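Grille de contrôle hygiène et sécurité du point de vente
Supermarché Mudel, magasin de Drinddale
Contrôle réalisé le 21 janvier 2018, avant ouverture au public
Référentiel appliqué : guide interne Tollamis, version de septembre

Cotation : C (conforme), NC (non conforme), SO (sans objet). Toute non-conformité fait l'objet d'un commentaire et d'un délai de correction. La grille complétée est conservée au bureau d'accueil, dans le classeur bleu, et une copie est transmise au siège.

1. Accès et circulation de la clientèle

1.1 Portes automatiques : ouverture, fermeture et détection de présence. C
1.2 Abri à chariots dégagé, chariots emboîtés dans l'alignement. C
1.3 Tapis d'entrée fixés, bords non relevés. NC
Commentaire : le bord droit du tapis du sas se soulève au passage des chariots. Bande adhésive posée le jour du contrôle à titre provisoire. Remplacement demandé. Délai : 8 jours.
1.4 Allées principales libres de palettes et de cartons. NC
Commentaire : une palette de lessive en poudre stationnée en tête de l'allée entretien, mise en rayon non terminée. Retirée avant l'ouverture. Il est rappelé que le réassort des articles lourds doit être achevé avant le passage de l'autolaveuse.
1.5 Issues de secours déverrouillées et signalées. C
1.6 Éclairage de sécurité : essai des blocs. C

2. Rayons secs, conserves et épicerie

2.1 Tablettes correctement enclenchées, charge répartie. C
2.2 Boîtes de conserve bombées, percées ou fortement cabossées retirées de la vente. NC
Commentaire : boîtes de haricots verts cabossées au niveau du serti, retirées et portées au registre de casse. Le lot n'est pas en cause ; les chocs proviennent vraisemblablement de l'ouverture des cartons au cutter puis de leur retournement sur la tablette. Consigne à rappeler à l'équipe du matin.
2.3 Rotation des produits (premier entré, premier sorti). C
2.4 Articles lourds placés en partie basse. C
2.5 Aliments pour animaux séparés de l'alimentation humaine. C
2.6 Absence de traces de nuisibles. C
Commentaire : le rapport du prestataire Durrani est au classeur. Postes d'appâtage de la réserve vérifiés, plan d'implantation à jour.

3. Froid positif et froid négatif

3.1 Relevés de température renseignés matin et soir. NC
Commentaire : relevé du soir manquant à 2 reprises sur la période pour le meuble crémerie. Les enregistrements automatiques ne montrent aucun dépassement. La feuille papier demeure néanmoins obligatoire tant que la procédure n'a pas été modifiée.
3.2 Limite de charge respectée dans les bacs de surgelés. NC
Commentaire : bac à glaces chargé au-dessus du repère sur toute la partie gauche. Corrigé en séance.
3.3 Joints des portes vitrées propres et étanches. C
3.4 Absence de givre excessif sur les évaporateurs. C
3.5 Dispositif d'ouverture intérieure de la chambre froide. C
3.6 Alarme de température : report d'appel testé. C

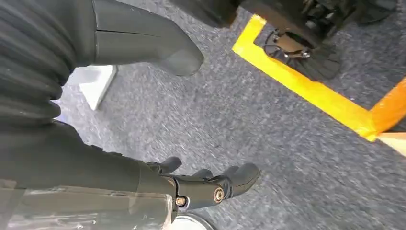 Service Qualité, Hygiène et Sécurité, Supermarchés Mudel

4. Réserve et quai de livraison

4.1 Passages matérialisés au sol visibles et libres. C
4.2 Transpalettes : freins, roues et timon. NC
Commentaire : un appareil présente une roue directrice usée. Étiquette « hors service » apposée, appareil isolé près du local à déchets. Il ne doit en aucun cas être remis en circulation avant l'intervention du réparateur.
4.3 Hauteur de gerbage respectée, palettes filmées. C
4.4 Produits d'entretien stockés sur bac de rétention, à l'écart des denrées. C
4.5 Presse à cartons : arrêt d'urgence et verrouillage du capot. C
Commentaire : capacité maximale affichée de 3000 litres par cycle journalier, consigne lisible. La clé est remise au responsable de réserve en fin de poste.
4.6 Niveleur de quai, butoirs et éclairage. C

5. Caisses et accueil

5.1 Tapis de caisse propres, absence de points de pincement. C
5.2 Sièges réglables en bon état. C
5.3 Câbles gainés sous les meubles de caisse. NC
Commentaire : gaine ouverte sous la caisse de l'accueil. À reprendre par le service technique. Délai : 19 jours.
5.4 Affichage des consignes de rappel de produits. C
5.5 Trousse de premiers secours complète et non périmée. NC
Commentaire : compresses stériles à renouveler. Commande passée.

6. Incendie

6.1 Extincteurs accessibles, plombés, vérification annuelle valide. C
6.2 Robinets d'incendie armés dégagés. C
6.3 Plans d'évacuation affichés et à jour. NC
Commentaire : le plan affiché près du rayon hygiène et beauté indique encore l'ancienne disposition des allées. Le nouveau plan est attendu du siège.
6.4 Registre de sécurité renseigné. C
6.5 Exercice d'évacuation réalisé dans le semestre. C

7. Personnel

7.1 Chaussures de sécurité portées en réserve. C
7.2 Gants anti-froid disponibles à l'entrée de la chambre négative. C
7.3 Cutters à lame rétractable exclusivement. NC
Commentaire : un cutter à lame fixe trouvé sur un chariot de mise en rayon. Retiré.
7.4 Lave-mains : savon, essuie-mains à usage unique, commande non manuelle. C
7.5 Attestations de formation à l'hygiène alimentaire consultables. C

Observations générales

L'état du magasin est jugé satisfaisant. Les écarts relevés en 1.4 et 3.2 figuraient déjà dans la grille précédente et appellent un suivi particulier de la direction du magasin. L'absence des relevés mentionnés en 3.1 devra être justifiée par écrit.

Les points 1.3, 4.2, 5.3 et 6.3 restent ouverts à l'issue du contrôle. Ils seront soldés sur présentation du bon d'intervention ou du document de remplacement, à joindre à la présente grille.

Diffusion : direction du magasin, responsable de réserve, responsable des produits frais, service technique du siège.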